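ベヴォムハム港、船はまだ来ない
ゲーム内時刻表サイト「Mallano」管理人に聞く

2022年11月18日

オンラインRPG「Bistis」には船がある。乗らなくてもいい船である。大陸のどこへでも石碑から石碑へ一瞬で飛べるのだから、桟橋に立って帆が見えてくるのを待つ必要は、攻略上どこにもない。それでも港にはたいてい人がいて、その人たちの多くは別の画面で同じサイトを開いている。船の時刻表を載せた「Mallano」だ。

飾り気のないページである。背景は薄い灰色、文字は黒、広告なし。航路の名前の下に、次の船が出るまでの残り時間がひたすら減っていく。装備の強化手順も、おすすめの職業も、隠し宝箱の地図もない。攻略サイトのリンク集ではだいたい「その他」の一番下に置かれている。

管理人に会ったのは、都心から電車を乗り継いだ先の喫茶店だった。約束の時間ちょうどに着くと、相手はもう席にいて、コーヒーを半分飲んでいた。

「早く着きすぎるんですよ。昔からです。電車が遅れるのが嫌なので、遅れても間に合う電車に乗る。で、遅れないので早く着く」

時刻表を作る人としては申し分のない自己紹介だと思ったが、本人にそのつもりはなかったらしい。サイトを始めて八年になる。名前も顔も出さないという条件で話を聞いた。職業も伏せてほしいと言われたが、交通関係ですかと尋ねたところ「よく言われますが、全然」とのことなので、全然違うのだろう。
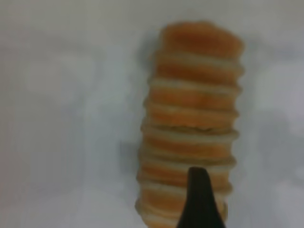
Vol.12 p.8

きっかけは乗り遅れだった。

「ベヴォムハムからManurungに渡る船です。あの頃は今みたいに石碑が各地になくて、Manurungに行くのは船か、あとは山をぐるっと歩くか。山のほうは狼が出るんです、当時の私のレベルだと二匹で死にました。それで船にしようと思って港へ行ったら、目の前で出たんですよ。甲板に飛び移ろうとして、海に落ちて。泳いで桟橋に戻って、次はいつ来るんだろうと思って、そこのNPCに話しかけたら『じきに来るさ』と」

じきに来なかった。管理人は台所へ行って米を研ぎ、戻ってきたら船が桟橋を離れるところだった。三度目は動かずに待った。時計を見ながら待ったのが、いま思えば最初の観測になる。

「腹が立っていたんだと思います。『じきに』って何分だと」

答えは12分だった。船は12分おきにベヴォムハムを出る。メモ帳に書き留め、せっかくなのでゲームの掲示板に書き込んだ。返信は一件だけ、「歩いたほうが早い」。それでも気をよくして、翌週には隣の航路も測りはじめた。

「その返信の人、狼に勝てるレベルだったんでしょうね」

測るといっても、画面を眺めて船が出た瞬間に時計を見るだけである。簡単そうだが、船が「出た」とはいつのことかという問題が早々に持ち上がった。係船の綱がほどける演出のときか、船体が動きはじめたときか、プレイヤーが甲板に乗れなくなったときか。管理人はこの定義に丸ひと月を費やしている。

「最初は綱がほどけたときにしていたんです。見た目にわかりやすいから。ところが、綱がほどけてからもちょっとだけ乗れるんですよ。そうすると、時刻表どおりに来た人は必ず間に合う。苦情が出ないので、しばらくそのままにしていました。でも気持ちが悪い。間に合うのに『出港』と書いてあるのは嘘じゃないですか」

現在のサイトでは「乗れなくなった瞬間」が出港である。変更したとき、掲示板では「Mallanoの時刻が狂った」と騒ぎになった。管理人は説明の文章を書いて載せた。長くて誰も読まないので、のちに一行に縮めた。いまトップページの隅にある「出港とは、乗れないことです。」という、どこか人生訓めいた一文がそれだ。

「人生訓ではないです。定義です」

サイト名の由来も聞いた。Mallanoというのは、Bistisの最初期にだけあった小さな漁村の名前だという。船は寄るのに、降りても店がなく、クエストもなく、樽と網があるだけだった。二度目の大型更新で海岸の地形が作り直され、村は黙って消えた。

「更新の告知に載らなかったんですよ、廃村が。誤字の修正は載っていたのに。それで、せめてどこかに残しておこうと。まあ、ドメインが空いていたというのもあります」

どちらが主な理由かと重ねて聞くと、少し考えて「ドメインです」と答えた。

Bistisの運営は五月の更新で、この船まわりに大きく手を入れた。乗船人数に応じて出港を早める仕組みが加わったのだ。港が混んでいれば予定より先に出る。閑散としていれば従来どおり。公式の説明は「より快適な船旅のために」だった。

快適になったかどうかは人による。管理人にとっては、八年かけて整えた表がひと晩で参考資料になった。

「朝起きて、届いているメッセージの数を見て、ああ何かあったなと。開いたら全部同じ文面でした。『船が出た』って。知っています、船は出ます」

しばらくは「変更あり・調査中」とだけ書いた札をトップに貼った。鉄道会社の運休情報のような札で、貼ってみたら案外気分がよかったそうだ。仕組みを調べるには人が要る。誰もいない港と混んだ港で、同じ船がどう振る舞うかを比べなければならない。管理人は掲示板で協力を呼びかけた。桟橋に並んで、指示があるまで船に乗らないでください、という内容の募集である。

「来てくださったのは、ざっと90人です。ありがたかった。ありがたかったんですが、90人もいると、どうしても乗る人がいる」

乗るなと書いてあるのに乗る。桟橋で踊る。花火を上げる。途中から通りすがりの人が何かの催しと勘違いして列に加わり、そのうち一人が「これは何の列ですか」と聞いて、誰かが「船に乗らない列です」と答えた。その人は最後までいたという。

最初の晩のデータは使い物にならなかった。ただ、混んだ港で船がどれだけ早く出るかについては、はからずも極端な例が取れた。綱がほどける前に船体が動いたのである。管理人はその録画を何度も見返している。

「綱を引きずって出ていくんですよ。あれは定義のしようがない」

二晩目からは募集の文面を変え、乗る係と乗らない係に分けた。乗らない係の希望者のほうがずっと多かった。それでもひと月ほどかけて、早発のしくみはだいたいわかった。甲板に立った人数だけが数えられ、桟橋で待っている人は数に入らない。船室の中も数えない。だから大勢で乗っても全員が船室に下りてしまえば、船はのんびり定刻を待つ。

「海賊ギルドの人たちがそれを悪用しはじめて。敵対しているギルドが急いでいるのを知ると、一緒に乗って、船室に誘うんです。『下に酒場があるよ』と。本当にあるんですけど、酒場は」

急ぐ人間が船に乗るのか、と聞いてみた。石碑で飛べばいいのに。

「貿易の荷を背負っていると飛べないんですよ。ご存じなかったですか」

存じなかった。筆者はBistisを遊んで長いが、貿易には手を出したことがない。管理人はそこから荷の重さと馬の速度の関係について、コーヒーをもう一杯頼むあいだ話してくれた。興味のある向きはMallanoの「付録」のページを見てほしい。同じことが同じ熱量で書いてある。

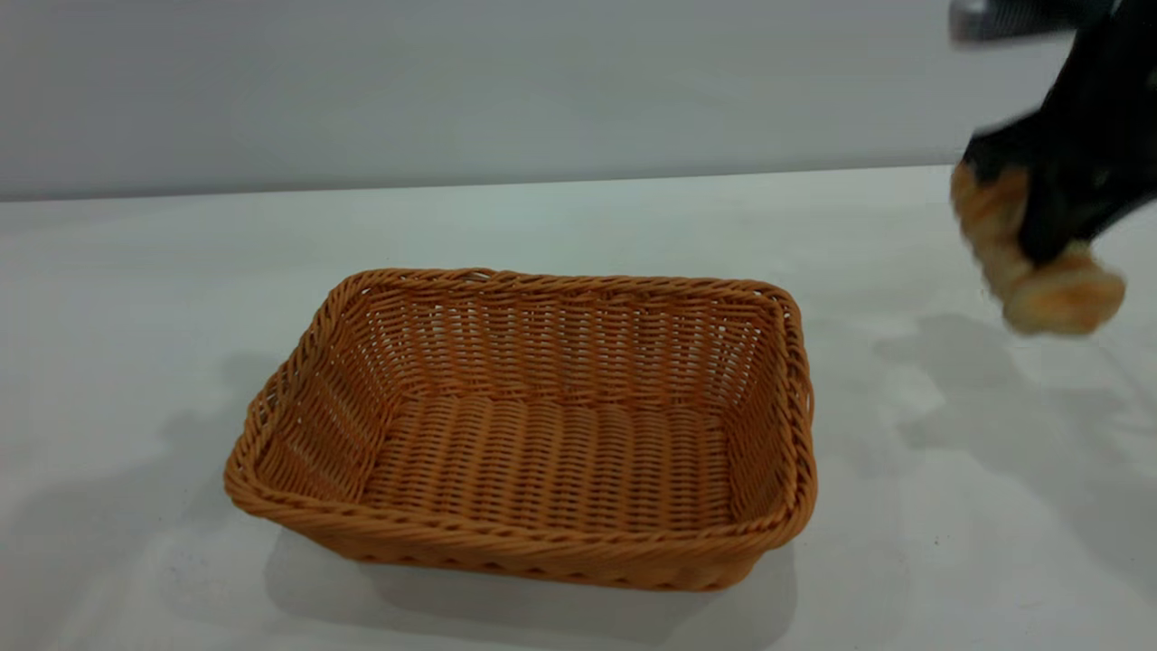 Vol.12 p.9

いまのMallanoは、定刻に加えて「早発のおそれ」という欄を持っている。港の混みぐあいを利用者が報告すると、矢印が上を向いたり横になったりする。報告の仕組みは利用者の一人が作って寄贈してくれた。管理人はプログラムがあまり得意ではなく、最初の数年は表を全部手で書いていたという。

「手で、というのは、本当に手です。計算して、時刻を並べて、貼る。足し算を間違えると翌日まで全部ずれる。ずれた時刻表で待ち合わせをした人たちがいて、結婚式だったんですけど」

ゲーム内の結婚式である。船上で挙げる予定で、新郎側は時刻表を信じて桟橋に集まり、新婦側は信じずに早めに来て、先に出た船に乗ってしまった。新郎は石碑でManurungまで飛び、向こうの桟橋で船を迎えた。式は桟橋で行われた。

「お詫びのメッセージを送ったら、お礼の返事が来ました。待っているほうが絵になったそうです。でも、あれは私の繰り上がりの間違いなので、いい話にされると困ります」

困ると言いながら、そのときの記念画像はサイトの付録に載せてある。小さく、日付も説明もなしに。

運営会社とのつきあいはあるのかと尋ねると、ない、と即答された。一度だけ、問い合わせ窓口に質問を送ったことがある。船の間隔は仕様として12分で正しいのか、という質問だった。返ってきたのは定型文で、末尾に「攻略に関するお問い合わせにはお答えできません」とあった。

「攻略だったのか、と思いました。そういう扱いをされたのは初めてで、ちょっとうれしかったです」

もっとも、運営がサイトの存在を知らないとは考えにくい。去年、ベヴォムハム港の例のNPCの台詞が変わった。「じきに来るさ」のあとに「時刻表? そんなもの、物好きに聞いてくれ」と続くようになったのだ。利用者は大いに沸いた。管理人は、自分のことではないと思っている。

「港に物好きは大勢いますから。それより、あの台詞が増えたせいで会話を閉じるのにボタンを一回多く押すことになって、それで乗り遅れた人がいるんです。そこは直してほしい」

これまでに記録した出港の観測は3,916件になる。本人が数えたのではなく、表計算の行番号がそう言っているそうだ。最近は報告の大半が利用者からで、管理人が自分で港に立つのは新しい航路ができたときか、眠れない夜くらいになった。

眠れない夜に立つのは、やはりベヴォムハムかと思ったら、違った。

「北の貨物船です。一番本数が少ないやつ。利用者もほとんどいません。あそこは桟橋に座れる樽があって、座ると本当に何も起きないんですよ。敵も出ないし、音楽も途中で止まる。カモメだけ鳴いていて、それがまた短い録音の繰り返しで、三回鳴いて、休んで、三回鳴く」

その間隔も測ったのですか、と聞いた。管理人は砂糖の袋を折りたたみながら、測りましたけど載せてはいません、と言った。

「需要がないので」

後継作の噂についても触れておく。このところ界隈では、続編が出れば大陸は作り直され、移動はすべて即時になるだろうという話がまことしやかに流れている。出どころは例によって、誰かの知り合いの関係者である。もし船がなくなったらどうするのか。

「船がなくなったら時刻表もなくなります。それは別に、いいんじゃないですか。路線が廃止になったのに時刻表だけ出し続けるのは変でしょう」

ではMallanoは閉じるのか。

「いや、置いてはおきます。サーバー代も大したことないですし。次の船まで何分、という表示だけが、どこにもない港に向かって減っていくことになりますけど……あ、でもそれだとサマータイムの切り替えを海外の人のために手で直さないといけないのか。それは面倒だな。やっぱり止めるかもしれません」

そこまで話したところで、管理人は時計を見た。帰りの電車にはまだだいぶ余裕があるはずだった。次のを逃すと何か困るのかと聞くと、次のではなく、その一本前に乗るのだという。

会計を済ませて外に出ると、駅のほうから発車の音楽が聞こえてきた。管理人は走らなかった。「あれは、もう乗れないやつです」と言って、同じ速さで歩いていった。

筆者はその晩、久しぶりにベヴォムハムの港へ行き、石碑を使わずに船を待ってみた。Mallanoを開くと残りは八分で、「早発のおそれ」の矢印は横を向いていた。隣に重そうな荷を背負った人がいて、目が合うと手を振ってくれた。甲板に乗ると、その人が近づいてきて言った。

「下に酒場があるよ」

取材協力：Mallano
次号は、Manurungの山道で狼に道案内をさせる方法を研究しているギルドを訪ねる予定。狼に勝てるレベルの編集部員を募集中です。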